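Drumham Community Hall
Management Meeting: Minutes

Minutes of the ordinary meeting held on May 19, 2020 at 7.00 pm

Present: the Chair, the Secretary, the Bookings Officer, the Premises Officer, the Stores Officer and two representatives of user groups.
In attendance: the Parish Clerk (items 1 to 5 only).

1. Apologies for absence

1.1 Apologies were received from the Deputy Chair and from the representative of the Okeo Court residents' group. Both were accepted.

2. Declarations of interest

2.1 The Bookings Officer declared an interest in item 7, being a member of the art group. It was agreed that the Bookings Officer could speak on the item but would not vote.

3. Minutes of the previous meeting

3.1 The minutes of the March meeting were approved as a correct record, subject to one amendment. At paragraph 6.4, "side door" should read "kitchen door".

4. Matters arising

4.1 Guttering, north side (March, paragraph 5.2). The Premises Officer reported that the joint above the bin store had been resealed. The downpipe remained to be rodded. Carried forward.

4.2 Notice board (March, paragraph 5.5). The new key had been cut and was held in the office. The old lock would be kept until the hinges had been seen to.

4.3 Piano (March, paragraph 7.1). No offer had been received. The Chair asked that the notice be renewed for a further period and that the words "buyer to collect" be added.

4.4 Kitchen door (March, paragraph 6.4 as amended). The draught strip had been fitted. The user group representatives commented that the door was now stiff and had to be lifted slightly to close. The Premises Officer undertook to plane the lower edge.

5. Report of the Parish Clerk

5.1 The Clerk reported that the parish had approved the annual grant to the hall in the sum of £300, to be paid in a single instalment. The Secretary was asked to write in acknowledgement.

5.2 The Clerk asked that the hall's copy of the insurance schedule be sent to the parish office, the copy on file being out of date. Agreed.

5.3 The footpath between the hall and Rodrigues Lane had been reported as uneven near the gatepost. The Clerk confirmed that this was a matter for the county and had been passed on. The reference would be forwarded to the Secretary when known.

The Clerk left the meeting at the close of this item.

6. Premises

6.1 Lighting. Two tubes in the main room required replacement. Spares were in the cleaner's cupboard. The Premises Officer would carry out the work at the same time as the annual check of the emergency lights.

6.2 Floor. A quotation of £314 had been received for sanding and sealing the area in front of the stage. Members considered that a second quotation should be obtained before any decision was taken. The Chair noted that the floor had last been sealed in part only, and that the new work should overlap the old by at least one board's width. The Secretary would ask Lurninitz Flooring for a price on the same terms.

6.3 Heating. The timer had been reset following the power failure. A written note of the settings would be fixed inside the boiler cupboard door. It was confirmed that user groups should not alter the timer and should report any difficulty to the Bookings Officer.

6.4 Tables. The Premises Officer reported on the condition of the folding tables. One had a loose leg bracket and had been labelled and placed behind the stage. The remainder were sound. Members were reminded that tables should be carried and not dragged, the marks near the serving hatch having been made in that way.

7. Stores: sorting and packing of craft and cleaning materials

7.1 The Stores Officer presented a report on the back store. Materials belonging to the hall and to user groups had become mixed over several years, and it was no longer clear from the shelves what was held or to whom it belonged. Cleaning products had been found on the same shelf as paints and glue.

7.2 The Stores Officer proposed that the contents be brought out to a table in the small room one shelf at a time, sorted, and packed into boxes by type. Bottles should travel and be stored upright, and where possible in boxes with dividers, so that one could be taken out without the next falling over.

7.3 Members discussed the protection of tables during this work. It was agreed that the surface should be covered with paper, brought close to the edges of the table and taped so that it did not shift. Paper already marked or stained could be used again for sorting but should not be offered to groups for drawing. The art group's roll was not to be used for this purpose without asking.
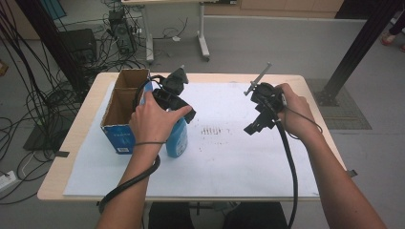

Item 7: blue bottle and divided cardboard box on the papered sorting table.

7.4 The following arrangements were agreed for the sorting:

(a) Any bottle without a readable label to be set aside and disposed of in accordance with the county's guidance. Contents were not to be poured together or put down the sink.

(b) Bottles found to be leaking to be bagged separately and not boxed.

(c) Cleaning products to be returned to the locked cupboard in the kitchen passage only. None to be kept in the back store in future.

(d) Each box to carry a plain label on the end facing outwards, giving the contents and the name of the group. Printed cartons could be used again, provided the new label could be clearly seen against the printing.

(e) No box to be packed beyond a weight that one person could lift comfortably to the middle shelf. The top shelf to be kept for light goods such as paper plates and bunting.

7.5 The Bookings Officer asked whether the art group might keep its materials in the small room. The Chair observed that the small room was let to other users and that open shelves there had caused difficulty in the past. It was suggested that the low cupboard beneath the window could be cleared for the purpose. The Premises Officer would measure the cupboard and report to the next meeting.

7.6 A user group representative asked what would happen to materials not claimed. Following discussion it was RESOLVED that a list be displayed on the notice board, and that anything unclaimed 12 weeks after the list was put up should pass to the hall. The Bookings Officer did not vote.

7.7 The Stores Officer asked for authority to buy packing tape, labels and marker pens. Expenditure was approved on production of receipts. Members asked that the labels be of a kind that could be removed without tearing the box.

8. Bookings

8.1 The Bookings Officer reported that the diary had been brought up to date and that provisional bookings were now shown in pencil. Five enquiries had been received since the last meeting and all had been answered. No new booking was confirmed.

8.2 The booking form would be revised to include a line on storage. Groups wishing to leave materials at the hall would be asked to state what they were and how many boxes were involved. The Secretary would circulate a draft.

8.3 It was noted that the form still gave the former telephone number in the footer. To be corrected in the same revision.

9. Correspondence

9.1 A letter had been received from a resident of Okeo Court concerning the closing of the car park gate. The Secretary would reply, confirming that the last user to leave was responsible for the gate and that a reminder would be placed by the exit.

9.2 A catalogue of stacking chairs had been received and was passed round. No action.

9.3 The water company had written to advise of a change in the meter reading date. Noted.

10. Any other business

10.1 Tea urn. The Premises Officer reported that the lid of the large urn did not seat properly. It was agreed that the urn should not be used until a replacement lid had been obtained. The smaller urn remained available.

10.2 Lost property. The contents of the lost property box would be sorted at the same time as the back store. Keys and spectacles would be kept in the office drawer.

10.3 Hedge. The hedge on the Rodrigues Lane side required cutting back from the sign. The Premises Officer would first check for nests.

11. Actions

Premises Officer: rod the downpipe (4.1); plane the kitchen door (4.4); replace tubes and check emergency lights (6.1); fix note of timer settings (6.3); measure low cupboard (7.5); obtain urn lid (10.1); check hedge (10.3).

Secretary: renew piano notice (4.3); acknowledge grant (5.1); send insurance schedule (5.2); seek second flooring quotation (6.2); draft revised booking form (8.2, 8.3); reply to resident of Okeo Court and place gate reminder (9.1).

Stores Officer: sort and pack the back store (7.4); display list of materials (7.6); purchase tape, labels and pens (7.7); sort lost property (10.2).

12. Date of next meeting

12.1 To be fixed by the Chair and notified to members in writing. Items for the agenda to reach the Secretary at least seven days beforehand.

The meeting closed at 8.50 pm.

Signed as a correct record: ............................ (Chair)

Date: ............................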